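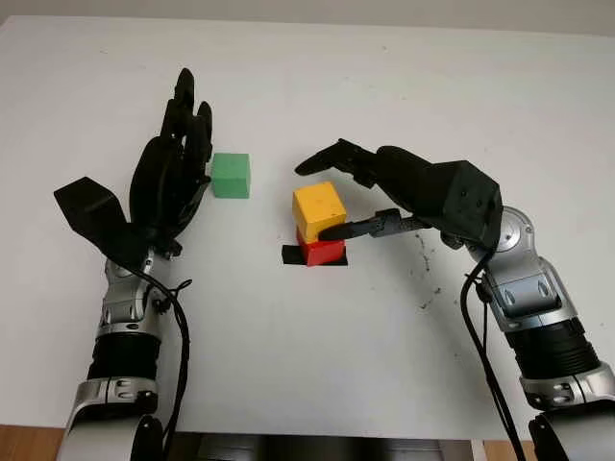
Teach it to let go before you teach it to pick up, said a reply on my last post, and I ignored it for most of a semester. I would like to formally apologize to that reply. Our robot can grab a cube. Our robot can carry a cube. Our robot, on reaching the place where the cube should be, develops feelings for the cube.

Cube stacking: top block shifts every time the hand opens
Posted in Student Competitions

Our club is entering the Telbridge stacking event in March. Three wooden cubes, red on the tape square, yellow on red, green on top. Two arms, a multi-fingered hand on each. The rules want a tower that stands by itself with both hands clear, and they take points for a crooked one.

Red is fine. Red goes on the tape and stays there like a good citizen. Yellow is where the season goes to die. The right hand brings it over and sets it down, and then when the fingers open, the lower one drags along the side of the block and takes it for a little ride. Sometimes it ends up a bit crooked. Sometimes it overhangs so far that green has no chance, and the left hand is left standing by with its palm out like someone waiting for a high five.

We logged 43 runs last week. In 19 of them yellow stayed on red. Green went on top and stayed in exactly eight, and one of those we argued about for longer than it stood.

Things we have tried:

Slowing the whole place motion down. It now fails at a stately pace.

Opening all the fingers together. Worse. One side lets go first and the other side shoves.

Wiping the cubes with alcohol. They smell clean.

Raising the drop height so the fingers are well above red when they open. Yellow bounces. We don't discuss this one.

We teach positions by moving the arms by hand and saving them in Podix, then play the sequence back. No force sensing in the fingers, just motor current, and the current readout is a number between zero and 1000 that means whatever it feels like that day. Our advisor (patient, tired) says we can't buy anything. Is there a way to get a clean release out of this setup, or do we practice looking surprised for the judges?

3 replies, sorted by votes

Top reply

You have two problems and they take turns pretending to be each other.

First one: the block is probably not all the way down when you open. If your saved place position is a hair high, the fingers are still carrying the weight, and whichever finger lets go last gets to decide where the block lands. If it's a hair low, you're pressing down and the block squirts sideways as soon as it's free. Both look the same from across the room. Put a strip of paper on top of red, run the place, and stop the sequence before the hand opens. Tug the paper. If it slides right out, you're high. If it tears, you're low. You want it to drag.

Do that with the arms warmed up. Ours sagged a little over a practice session and every height we taught in the morning was wrong by lunch.

Second one: the opening itself. Don't open and lift as one move. Split it up:

Lower to the taught height and wait half a second.
Open the thumb side a tiny amount. Just enough that it stops squeezing.
Move the whole hand sideways, away from the finger that drags, until that finger has daylight between it and the block.
Now open wide.
Then go up.

Step three is the one people skip. The fingers curl when they open, and the tips sweep an arc. If a tip is low on the side of the block when it sweeps, it will push the block, every time, with great confidence. Moving the wrist first means the arc happens in empty air. You'll need to save three or four extra positions in Podix and it will feel silly to be saving positions that look identical. Save them anyway and name them something better than pos_new_new2.

Also, look at how high up the block you're gripping. If a finger is down near the seam between the two cubes, it can catch red too. Grip yellow in its top half and you lose a little security on the carry, but you weren't dropping it on the carry.

Comment from the original poster: Paper slid right out. We were high on every single run. The file is in fact named pos_new_new2, and I'd like to know how long you've been watching us.

Comment from the original poster, later: With the sideways move added, yellow stayed put on most of tonight's tries. Green is still moody. I'll take it.

Second reply

Use your other hand! You have a whole second arm over there doing nothing while the first one releases. Bring it in flat against the far side of the block, let it touch lightly, open the first hand, back the first hand out, then back the second one out slowly. We did this at the Rezende open house with much sloppier arms than yours and it covered for a lot of sins.

Two warnings. Check the Telbridge rules about both hands touching at once, I remember there being a line on that, though it may have been a different year. And teach the two arms' exit paths separately or they will meet in the middle. Ours met in the middle. It made a noise I still think about.

You'd have to find another moment for that hand to go after green, so it costs time. Roughly the length of one carry for us. If you're scored on the tower more than the clock, worth it.

Third reply

Sand the cubes

Comment: Wood against wood is already grippy enough, and the event supplies its own cubes, at least it did when we went. Please don't sand the judges' cubes.

Comment: Then get a Farnent wrist, ours has force sensing, never had this problem

Comment from the original poster: We can't buy anything. It's in the question. We currently share one good hex key and it has a sign-out sheet.

Comment: Oh. Then the paper thing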